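Moving a Weekly Local Paper to a Page-Flip Edition
Project report, second-year Publishing Technology
6 Jul 2020

1. Background
The Geltum Courier is a weekly paper serving Geltum and the villages of Poreo parish. Until December it put a single scanned PDF on its website each week. Readers on slow connections complained that the file took too long to open, and the text could not be searched.

2. Aim
To produce a page-flip edition that loads one page at a time, keeps the printed layout and allows a search by word.

3. Method
Pages were exported from the layout program as separate files and loaded into Illska, the viewer chosen for the project. Text was stored in a separate layer behind each page. The archive used for testing held 2,429 pages. Two viewers were compared, the other being Cuadros, which was dropped at an early stage as it had no search function.

4. Results
The first page opened in 3 seconds on the test connection. The old PDF took 23 seconds on the same line. Search worked well on news pages but poorly on small advertisements, where white lettering on a dark ground was often missed.

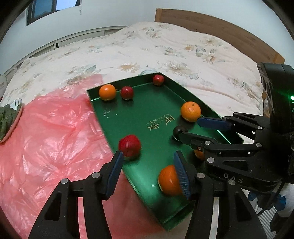 Double-page spreads were harder to handle. On a phone the viewer splits them down the middle, and a headline running across both pages is then cut in half. Setting the viewer to single pages below a fixed screen width did not cure this, so spread headlines were repeated as plain text under the page.

5. Remaining work
The advertisement pages need to be exported again at a higher resolution. Links from the contents list still open up to 2 pages away from the right one in issues with an inserted supplement.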